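I give a lot of framed pictures as presents, mostly because a cheap frame and a nice print beat anything I can find in a gift shop for the same money. I've also ruined a few, so let me walk you through how I do it now.

First, pick the print before the frame. I know, everybody buys the frame first (me too, for years!). But it's so much easier to find a frame for a picture than the other way around. Old seed catalogs and greeting cards are great for this, and flowers go with pretty much any room.

Trim the print so it's 2 millimeters smaller than the opening at the back on every side. If it fits too tight it will buckle the first time the weather turns damp, and August around here is nothing but damp. Use a sharp blade and a metal ruler, and make three light passes instead of one hard one.

Next, clean everything. Wipe the front with a soft dry cloth, then check it under a lamp from the side, where the fingerprints show up.
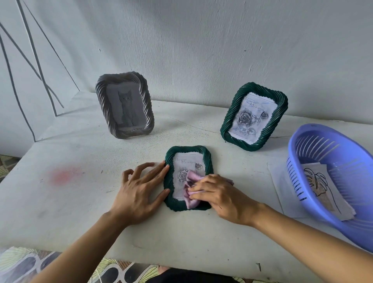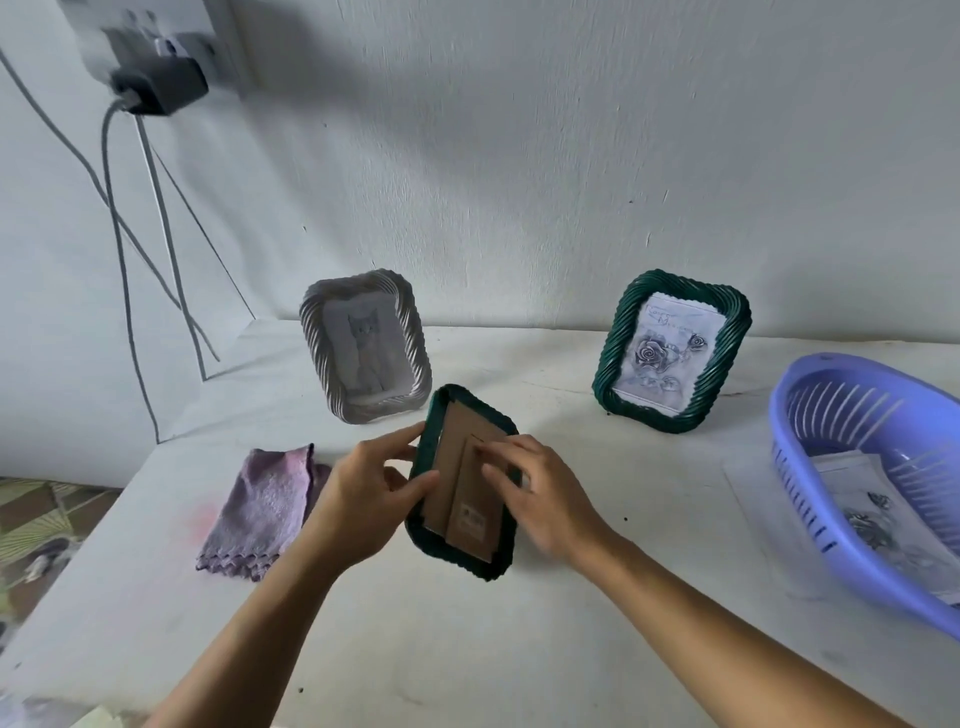

Now the wrapping, my favorite part. I use plain brown paper, the 70 gram kind, and I lay a sheet of tissue over the front before anything else. If your frame has a bumpy or carved edge, fold a second sheet into strips and pad the corners, or the paper will tear right there. Tape only paper to paper, never to the frame itself. I learned that one on a gold finish, and I'm still a little sad about it.

For mailing, go up one box size from what you think you need. Crumpled newspaper works fine, packed snugly on all sides. Give the box a shake, and if you hear sliding, open it back up and add more. Write the return address on the inside flap too, just in case the label comes off.

Questions? hello at Flarnurum Crafts | © Flarnurum | Back to top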